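Search this site Type and press enter

The Nair backup drive – what you get and how I use mine

19/12/2025
By the Marketti shop desk

I sell a fair few gadgets through this page and most of them I could live without. The Nair I couldn't. It's a small encrypted drive that sits on your desk and copies your files whenever your laptop is plugged into it, and it has saved my bacon more than once since I got mine in July.

If you've never lost a folder full of photos, lucky you! I lost 2,689 of them a few years back when an old laptop gave up one evening, and I still get a bit cross thinking about it. I'd been meaning to sort out a backup for ages (haven't we all) and kept putting it off as the software I'd tried wanted me to make a dozen decisions before it would copy a single thing.

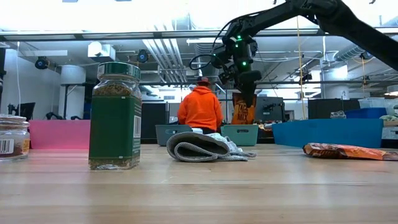 The Nair asks you for two. You choose a passcode, and you choose which folders you want kept. After that it gets on with it. My first copy was 3,077 files and I left it going over lunch, then forgot all about it until the little light had gone green.

The passcode goes in on the keypad on the drive itself, so you're not typing it into the laptop at all. I like that a lot. If something nasty has got onto your computer and is watching what you type, it won't pick up the code for your backups. Pick one that isn't your birthday, please, and write it down somewhere that isn't a sticky note on the drive. We can't reset it for you and neither can Patisent, who make it. Ten wrong goes and it wipes itself – that's on purpose, but do warn the children.

It keeps old versions too. Say you save over a letter by mistake, or some ransomware scrambles the lot: you can go back to how the folder looked last week and pull out the good copy. You do this through a program called Grarkier, which comes on the drive and works on Windows and Mac. I'll be straight with you, Grarkier isn't pretty. The menus are grey and the search is slow if you've got loads in there. But the restore button is big and it's on the first screen, and when you're in a flap that's what you want.

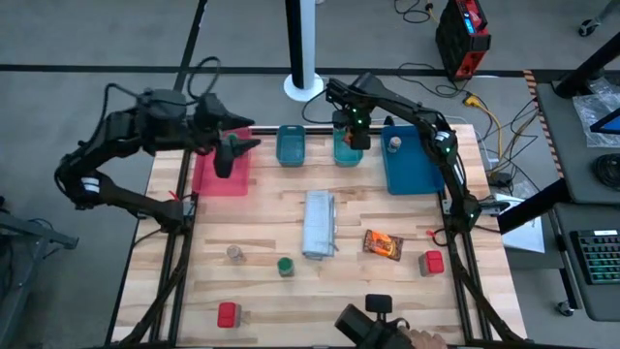

A few things people email me to ask. Yes, you can use it with more than one computer, up to 3, and each one gets its own space so your files don't get muddled with anyone else's. No, it doesn't send anything over the internet. If you want a copy out of the house as well (and you should, in case of fire or burglars) buy a second one and leave it at your mum's, or pair it with whichever online service you already pay for. No, it won't back up your phone directly. I copy my phone pictures onto the laptop on Sundays and let the Nair pick them up from there.

Do unplug it when it's finished. A backup that's always connected can be got at by whatever gets at your laptop, so mine goes back in the drawer once the light's green.

In the box: the drive, a short USB-C cable, an adaptor for older USB ports, a cloth pouch and a folded leaflet in very small print. The cable really is short – I swapped mine for a longer one the first week and it's been fine.

The order code is 546. Put that in the notes if you're ordering by email and I'll know which one you mean, as there's an older model without the keypad that I still have a couple of. It's cheaper, but I'd go for the keypad one if you can stretch to it.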